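Frequently Asked Questions

Last updated Wednesday, May 20, 2020

I get a lot of the same emails about my sourdough mail-order starters, so I finally sat down and typed up the answers. If yours isn't covered, use the contact form and I'll get back to you (I'm slow on baking days, sorry!).

What exactly do I get in the envelope?

A flat packet of dried starter flakes, a card with feeding directions, and a little label for your jar. There are two starters to pick from. Jurkau is the rye one, dark and pretty sour. Nurholm is the wheat one, much milder, and it's what I use for pancakes and pizza dough. I love them both but if you've never done this before, get the Nurholm.

How long does it take to wake up?

With me it's usually 3 days, sometimes longer if the kitchen is chilly. You'll see a few bubbles on the first day and get all excited, and then it goes quiet and you think you've killed it. You haven't! Keep feeding it. When it doubles between feedings you can bake with it.

My starter smells like nail polish remover. Is it dead?

Nope, it's hungry. Pour off most of it, feed what's left with equal weights of flour and water, and do that again twelve hours later. The smell should back off after a couple of rounds. Pink or orange streaks, or anything fuzzy, is a different story. Throw that out, scrub the jar, and start over with your backup flakes.

Backup flakes? What backup flakes?

The ones you set aside when the packet came, I hope! Only use half. Put the other half in a small jar in a dark cupboard and forget about it.

Do I need a scale?

I'd say yes. I baked with cups for years and my loaves were all over the place. Mine is a cheap kitchen one that goes up to 2,000 grams, and that has been plenty for everything I make, including the double batch at Thanksgiving. 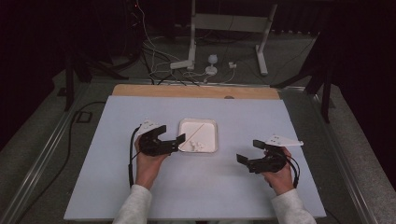 What flour should I use?

Whatever unbleached flour you can find. I know the shelves have been picked over this spring, so please don't hold out for something fancy. I've fed mine on all-purpose, bread flour, whole wheat, and one very old bag of spelt, and it ate all of it. If you switch flours, do it over a few feedings. Rye soaks up more water than white flour does, so the Jurkau will look like wet cement. It's supposed to.

Can I keep it in the fridge?

Sure, that's where mine live most of the week. Feed it, leave it on the counter for an hour or so, then put it in with the lid resting on top. Don't screw the lid down tight. I take it out the night before I want to bake and feed it once before bed. A week between feedings is fine. I've gone a month and it forgave me, though the bread was a bit flat that weekend.

Where is your bread sold?

The Saturday market in Derkeck, when it's open, and the bread shelf at the Lambert Street store. The market is on hold for now and I'm hoping for October, but I don't have a date. The store still gets round loaves and seeded rolls from me, and they go early.

How much is shipping, and can you send outside the US?

It goes as a regular letter inside the US, and the postage is included in the price. I don't ship anywhere else. I tried it a couple of times and the customs forms did me in.

I ordered and nothing came. What now?

Give it ten business days, the mail is crawling lately. After that, write to PO Box 503 in Derkeck or send me a message with your order name and I'll mail another packet. You don't need to return the first one if it shows up. Give it to a neighbor!

Can I share my starter with friends?

Please do. Once it's bubbling in your jar it's yours, and you can hand out as much as you like. All I ask is that you don't sell it under the Jurkau or Nurholm names.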